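**Client's new site looks fine on my laptop, falls apart on her phone**

Posted by **Lukumay**

I've built a small site for a friend's pottery studio in Drullcombe. On my laptop it is lovely. On her phone the menu sits on top of the opening hours, and you have to scroll sideways to find out what a mug costs. She has been very polite about it, which I find worse than shouting.

The theme is called Dandura and the sales page says "fully responsive" in three different places. I've added 36 lines of my own CSS, mostly to do with the header. We were meant to go live in December. Where do I start?

---

**Stanisława Pawłowska**

Start with your 36 lines, I'm afraid. Themes get blamed for a lot of things their owners did to them at eleven at night.

Take all your CSS out, save it somewhere safe and load the site on the phone again. If it behaves, put the rules back a couple at a time until it stops behaving. I'd bet on a fixed width. My own portfolio had one, width: 421px on a caption box, and it pushed every project page off to the right for most of a year. Change it to max-width: 100% and most of the sideways scrolling goes away. The same goes for pictures.

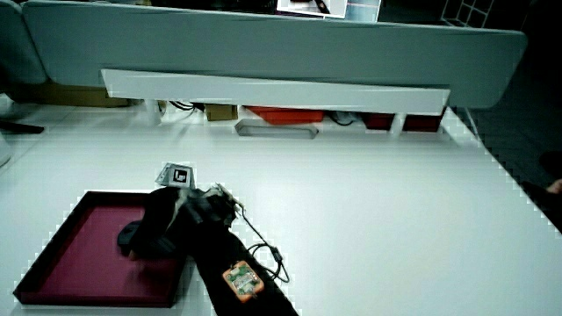
*Tray and gripper*

The menu is probably a height you've set on the header. Remove it and let the thing be as tall as it wants. Also check the viewport line is still in the head of the page, as people do delete it while tidying.

---

**Rolora**

just use a different theme

---

**Dandura_refugee**

Had the same with the menu. There's a setting under Layout > Header called "Sticky on small screens" and it's on by default. Switch it off, clear the cache, then clear the other cache. Mine took 2 goes before the phone noticed.

Can't help with the sideways thing. I have 141 unread emails from a client about hers.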